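Leckie Street Studio - Floor Gallery

22 Mar 2018

We have moved out of the old unit on Flimach Road, carpet and all, and into a ground-floor room with white tile from wall to wall. The last tenant clearly liked things bright. So do we, in theory. In practice a white floor is a very large plate, and everything you drop is served on it.

The room measures 1152 square feet, most of it floor, as rooms tend to be. The tiles are big, square and matte, and the grout between them is a thin gray. We were quoted for a wood-look vinyl by Trutent and a speckled rubber by Fakix, both of which would have hidden a decade of crumbs. We kept the tile and spent $188 on a decent mop, two buckets and a box of pads. The mop has had more use than the kettle.

A few things we have learned since moving in:

The old carpet had been quietly eating our supplies for years. When we rolled it up we got back 9 pencils, a tape measure and enough thread to hem a sail.

Matte tile does not glare under the lights, which we like. It also keeps a smudge exactly where you left it, which we like less.

Dark specks travel. Sweep one corner and they are waiting for you in the other - same specks, as far as anyone can tell.

Red is the worst color to drop. Blue you can pretend not to see until after lunch. Red you can spot from the parking lot.

Felt pads go under every chair leg. We bought a pack of 70 and thought that was plenty. We have a lot of chairs.

Grout gets its own brush and its own afternoon. It has been given a spot on the calendar in September, next to the dentist.

The gallery is short for now and will grow as the shelves go up and the work tables find their places. Visitors are welcome whenever the door is propped open. Shoes are fine. Glitter is not. 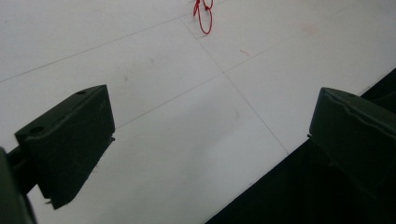 White tile, gray grout, and a loop of red cable with a little red scrap to keep it company.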